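Product Review: Skirnen Fermentation Crock
Published by the Clollow Test Kitchen, 2022-02-24

The Skirnen crock is intended for households that prepare sauerkraut, kimchi and other fermented vegetables in modest quantities. Our staff used it over several batches of cabbage and one of radish, and compared the results with those from the Qian crock reviewed last August.

The water channel around the lid is deep and easy to fill. The two ceramic weights fit closely and kept the cabbage below the brine, although small shreds did rise at the sides. Each batch was salted at 22 grams per kilogram of vegetables. Flavor was clean and pleasantly sour, with good crunch.

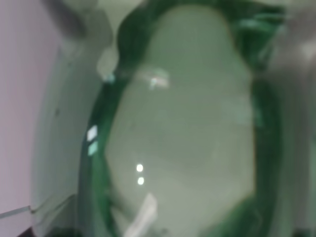 Is the crock suitable for a first-time user?
Most beginners should manage well with it, provided they check the water channel every few days and read the salting table before starting.

The printed guide is less satisfactory. It lists recipes by volume in one section and by weight in another, and the chapter on garlic — a frequent source of questions from our readers — is a single paragraph. Cleaning is simple, but the empty crock is heavy and should be lifted with both hands.

The Skirnen is recommended for regular use. Replacement weights are sold separately under the Skurnum name.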